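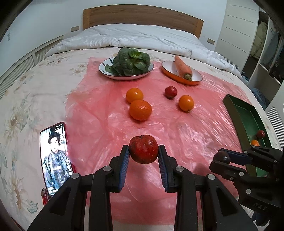
The evening crew at Bakley would like everyone to know that picking up fruit is a real job, and that doing it over and over with a gripper in your hand makes your wrist ache by the second hour. I heard that one before I even had my coat off!

I stopped in because Bakley, the produce packer out on Plarnska Road, has been changing who does what. Since September, 16 people have moved off the sorting line and into what the company calls demonstration work. They handle apples, oranges, carrots and greens with hand-held grippers, and the recordings go toward teaching the arms that are due on the line next. Last month they logged 2405 pickups (I got to try a few, and I was terrible).

So what changes for the people? The pay went up by $230 a month, and the early shift is gone, which went over very well. On the other hand, the line itself will need fewer hands once the arms are in, and the company hasn't said how many. A few sorters told me they'd like that in writing before they teach a machine anything else. Fair enough, I'd say.

Bakley says it will post the new staffing plan in the break room before the first arm is switched on. The sorters have asked for a meeting about it too, with time for questions.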